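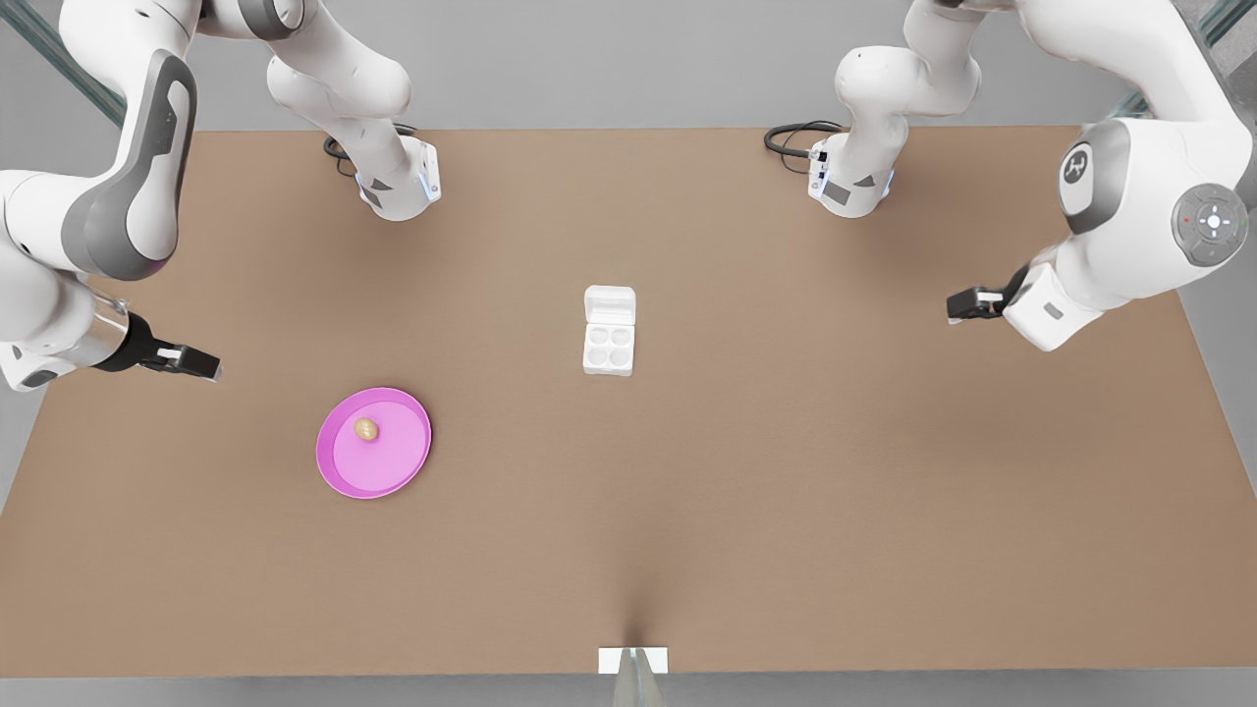 Wimenport Egg Cartons to Carry Plain-Date Labels Beginning in July

WIMENPORT, Monday, December 31, 2018 - Oltevari, a packer and distributor of shell eggs, will change the date marking on all retail cartons leaving its Wimenport packing station. The new label replaces the three-digit day code with a packing date and a best-by date written in plain form. The change takes effect in July and applies to every size and grade the company sells under its own name.

Current cartons show the packing day as a number counted from January 1. A carton packed on the 69th day of the year is stamped 069, and one packed on the 155th day is stamped 155. The code meets trade requirements but is difficult for shoppers to read without a calendar. Under the new format, the month is printed as a word, followed by the day and the year. The best-by date appears on the line directly under it.

The day code will stay on the end panel for use by stores and warehouses. Its position and type size are unchanged, and retailers do not need to adjust their receiving procedures or scanning equipment.

Carton Materials and Printing

Labels will be printed directly on the lid with a water-based ink. Rostami, which supplies cartons to both Oltevari sites, has adjusted the lid to provide a flat print area along the front edge. Outside dimensions are the same as those of the present carton, so existing cases, shelf trays, and pallet patterns remain valid. The pack with the old lid will be shipped until stock is used up, and stores may receive both versions in the same delivery for a short period.

Test Period

The format was tested at 20 stores supplied from the Gumport warehouse. Store staff checked the print for smearing after cold storage and after normal handling on the shelf. Following the test, the company made 2 changes: the type was made heavier, and the best-by line was moved farther from the lid fold.

Storage Guidance

The inside of the lid will carry short storage instructions. Eggs should be kept refrigerated in the original carton, with the pointed end down, and away from foods with a strong smell. Cracked eggs should be discarded.

Availability

Print samples and a revised product sheet are available to retail accounts on request through the Oltevari trade desk in Wimenport. Accounts served from Gumport will receive the product sheet with their regular order papers.

About Oltevari

Oltevari grades, packs, and delivers shell eggs to grocery stores, bakeries, and food service kitchens from sites in Wimenport and Gumport.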